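Chapter 7
Comparing Grippers on a Common Task

After reading this chapter, you should be able to:
- set up a fair comparison between grippers
- choose test objects that bring out differences in finger design
- record results so that another laboratory can repeat them

A gripper that performs well on one object may do poorly on the next. Rigid items and cloth place different demands on the fingers, and a useful trial includes both. The Birarley exercise, used throughout this chapter, takes place at a toy kitchen counter with a plastic banana and a green cloth. 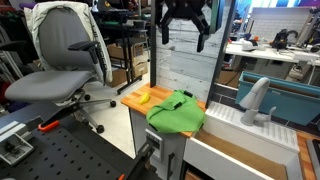 7.1 Holding Conditions Constant

Only the gripper should change between trials. The arm, the controller and the starting positions of the objects remain the same, and the work surface is clamped before the first run. In the Tuhumury comparison, 2 grippers - the Irico and the Povodo - were each given 1,000 attempts under a single controller setting. Of the Irico attempts, 527 met the standard for a complete grasp and release.

Camera placement deserves equal care. A view that shows the fingers clearly may hide the far side of the sink, and a wider view may lose the moment of contact.

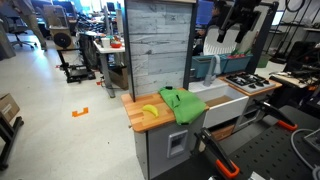
Figure 7.2 Wider view of the kitchen playset, with the gripper at upper right and clamps on the edge of the black work surface.

Section 7.2 defines a complete grasp and explains how partial grasps are scored.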